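Pustcombe Repair Library — progress report to the Zostby Fund, June

Hello again! We're halfway through the grant and I'm pleased to say things are rattling along. We've lent out 901 items so far, mostly drills, sanders and (I didn't see this coming) carpet cleaners. The Fogh Street shop is now open until 8pm twice a week, and the late slots fill up first.

Of the 2,000 pounds you gave us for stock, we've spent just over half. The new shelving came in under budget, so I'd like to move what's left of that line into spare blades and fuses if you're happy with it.
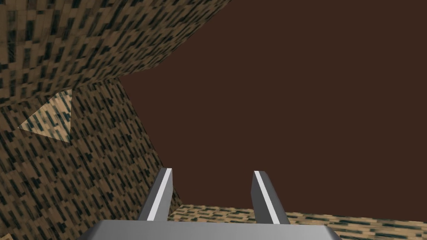

Computer drawing of an open two-fingered gripper.

Lollosa has been slower. The roof there still leaks over the back room — the landlord has promised a roofer before autumn — and we've kept the sewing machines at Fogh Street for now. Even so, 16 people have signed up for the mending course, and I've had to start a waiting list.

Could you let me know about the blades and fuses before I place the next order?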